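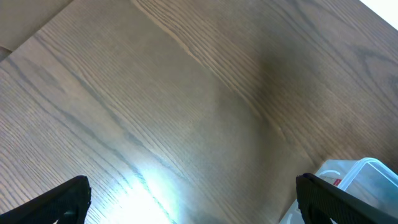 Wood grain up close.

Home | News | Walks | Back issues | Join

Well, the footpath count is in and I am still picking burrs out of my socks! For anyone who missed the last newsletter, a bunch of us set out to walk every stretch of the old Wakamthorpe rail bed before the county decides what to do with it, and on Sun 13 May we finished the last leg, from the Prustach crossing down to Dalach. That makes 16 miles in all (I would have sworn it was twice that by the time we got to the lunch spot).

I wasn't sure about this project when it started. I grew up thinking of the rail bed as the place you cut through to get to the ball field, and that was it. But walking it in order, end to end, is a different thing. You start noticing how gentle the grade is, and how the towns line up the way they did when people rode between them. The stretch behind Gill Feed is still a mess, mostly blackberry and old tires, and there's one culvert I would not take a stroller over. Past that it opens up and it's lovely, shady nearly the whole way, with a breeze coming off the creek.

We had 186 people sign the sheet over the spring, which floored me. Some came for one short piece and some came every single time, rain included. If you walked any part of it and didn't sign, please send me a note so I can add you before the list goes to the county.
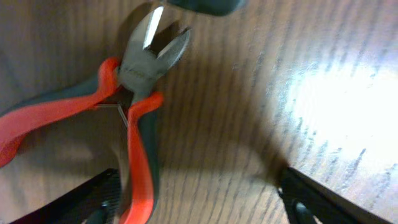
Solveig Myklebust wrote in to say she walked the Dalach end twice and thinks we should ask for gravel and leave the paving alone. Her knees do better on gravel, she says, and so do her dogs, and paving would bring bikes through too fast at the Prustach crossing. She'd also like a bench somewhere past the creek, and she isn't fussy about where.

I go back and forth on the paving myself. My neighbor uses a wheelchair and I'd love for her to be able to get out there, so maybe it's paved near town and gravel farther out? Bring your opinion to the county meeting in June, because they really do read the comment cards (I've seen them do it). Parking is behind the library, and there are only 30 spaces, so share a ride if you can. I'll have the big map with me, plus whatever is left of the lemon bars.

Contact the editor | © Wakamthorpe Path Friends | Back to top
16 comments | 574 shares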